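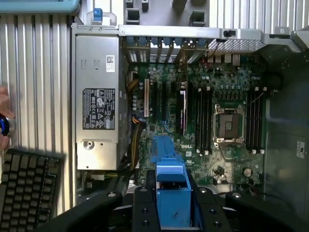
*By Valentin Guérin | Thu 23 June | Filed under: Payments, Hardware review*

The Flendholm T4 is a countertop card reader for small shops. It takes chip, tap and phone wallet payments, and it connects to a register PC over USB or Ethernet. Mavier sells it bundled with its own payment processing account, but the reader can be bought alone and pointed at another processor if that processor has certified it. I ran one for a full billing cycle at a store that sells and repairs bicycles, as a replacement for a Benítez reader whose support period ends in August.

**Setup**

The box holds the reader, a power supply, a USB cable, a short Ethernet cable and a card with the activation code. There is no stand. The base has two screw holes, spaced differently from those on the Benítez, so the old mounting plate had to come off the counter.

Activation took longer than the quick start guide suggests. The reader fetches its encryption keys over the network the first time it starts, and it will not do so through a proxy. On a flat network you will never notice. On a network where the payment devices sit on their own segment, you need to open outbound port 443 to the key server by host name, and a firewall that only accepts IP rules will give you trouble, as the addresses change. Mavier support confirmed this by email and sent a list of host names that should be in the manual.

After the keys load, the reader restarts twice and shows a pairing code. Type that into the register software and the job is done. The driver installs as a service and needs administrator rights for the install only.

**Tap payments**

Read range is good. A phone registers at the height of a finger above the screen, and cards work through a thin wallet as long as only one of them has an antenna. With two cards in the wallet the reader shows "Present one card" and waits, where the Benítez would pick one without asking. I prefer the new behavior.

I logged 313 tap transactions. Of those, 4 failed on the first attempt and went through on the second. The log gives the same code for all of them, a timeout between the reader and the host, so I put them down to the network and not the antenna.

Phone wallets pass a device token in place of the card number. The T4 reports the token's last four digits on the receipt, and this causes confusion on returns. A customer who paid by phone and comes back with the plastic card will not match. The register software can print both values if the processor supplies them. The setting is under Receipts, then Advanced, and it is off by default.

**Encryption and the audit form**

Card data is encrypted inside the reader before it reaches the PC. With a listed point-to-point setup, a small merchant can usually file a shorter security questionnaire. Two points need care:

- The reader must be in the processor's encrypted mode. It also has a pass-through mode for loyalty cards, and a wrongly set card range will send real card numbers down that path in the clear.
- Keyed entry has to happen on the reader's own keypad. If staff type card numbers into the register window, the PC is back in scope for the whole form.

I tested the first point with an expired card and a packet capture on the USB side. With the default ranges, nothing readable came through. Check this again after any change to the loyalty setup.

**Offline mode**

If the line drops, the T4 stores approved-offline sales and sends them later. The limit per sale is set by the merchant, and the total stored value tops out at 2000 dollars. Once that is reached the reader declines everything until it has a connection again. It gives no warning as the total gets close, and the running figure is four menus deep. A number in the corner of the idle screen would fix it.

Stored sales go out oldest first. One of mine was declined on upload, and the merchant carries that loss. The report lists it under "Exceptions", a tab that stays hidden until it has something in it.

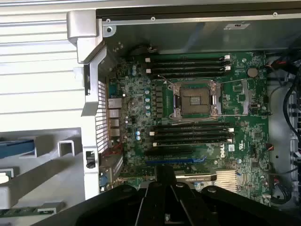

Hatach wrote in after reading a draft to say that the 2000 dollar cap can be lowered but not raised, and that the change only takes effect after the stored queue is empty. On a busy Saturday with a bad line, that means the old limit stays in force all day. The same note pointed out that a reader unplugged for more than 14 days drops its offline permission and has to be approved again from the web console. I checked the second claim against the admin guide and it is there, in a footnote to the section on storage.

**Updates**

Firmware arrives overnight by default. The window can be moved but not switched off, and an update that needs new keys will hold the reader at a progress bar for several minutes. One such update landed during the test. It finished before opening time and left the settings alone, apart from screen brightness, which went back to full.

The register driver updates separately. Mavier says any driver from the current major version will work with any T4 firmware. I had no mismatch, but I kept the installer for the older driver.

**Compared with the Benítez**

| | Flendholm T4 | Benítez |
|---|---|---|
| Tap with two cards present | Asks for one | Picks one |
| Offline sales | Yes, capped | No |
| Connection | USB, Ethernet | USB |
| Receipt printer built in | No | Yes |
| Keys loaded | Over network | At depot |

The missing printer is the main loss. The store now prints from the register, and the paper is wider than it needs to be.

**Verdict**

The T4 is a sound reader with a thin manual. Buy it if you need tap and offline sales on a fixed counter and have someone who can edit firewall rules. Keep the Benítez until August if you depend on its printer, and ask your processor in writing whether the T4 is certified in encrypted mode on your account type before you order one.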